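Pludelari Risitz 280 Balcony Solar Kit

Home > Small Renewables > Plug-in Solar > Risitz 280

Updated 26 Jul 2023

The Risitz 280 is our smallest solar kit, and it's the one we get the most mail about! One 280-watt panel, one microinverter, a folding mount and 5 meters of outdoor cable, all in a flat box that two people can carry up a stairwell without swearing at each other.

We started on it after Meenakshi Lodhi, who runs our design bench, moved into a third-floor rental with a great south-facing railing and no roof rights at all. Her first mount was made of bike rack parts. The one in the box is a good deal better looking, but the hinge idea is still hers, and we love it – you set the tilt with a single pin, steep for October and flatter for summer, and you never need a wrench once the clamps are on.

What's in the box
Solar panel, 280 W, black frame
Cledovus microinverter
Folding railing mount with four clamps
Outdoor cable, 5 m
Tilt pin and spare
Printed guide (English, Spanish, Japanese)

Railing fit
The clamps grip round or square rails. Glass and solid masonry balconies need the wall bracket, sold separately. Please check that your railing is sound before you hang anything on it, and ask your landlord and your utility what they allow. Rules for plug-in solar differ a lot from place to place, and some utilities want a form filled in first.

How much power will I get?
It depends on shade, more than anything else. Junpei Wada has had a kit on his balcony in Ichikawa through a full year now, with a neighbor's tree in the way every morning, and his meter shows 206 kilowatt-hours. We were thrilled with that. A clear railing should beat it. 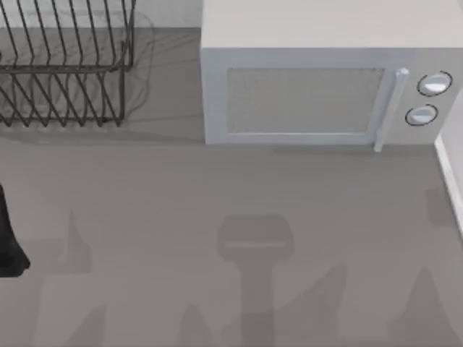
Whatever the panel makes goes to the things that are already running at home: the fridge, the router, a fan, a laptop on charge. Big short loads will still draw most of their power from the grid, and that's fine. The steady little ones are where a kit this size earns its keep, hour after hour. The inverter shuts off when the grid goes down, so please don't buy this as a backup supply.

Add-ons
Wall bracket for solid balconies
Extension cable, 5 m
Plug-in energy meter with display

Warranty
The panel is covered for 20 years and the inverter for 5. Keep your order number. Guilan Zhong looks after warranty questions and spare parts, and she can usually tell from a photo of the clamp which size you need.

Ships flat. Tilt pins are also sold singly.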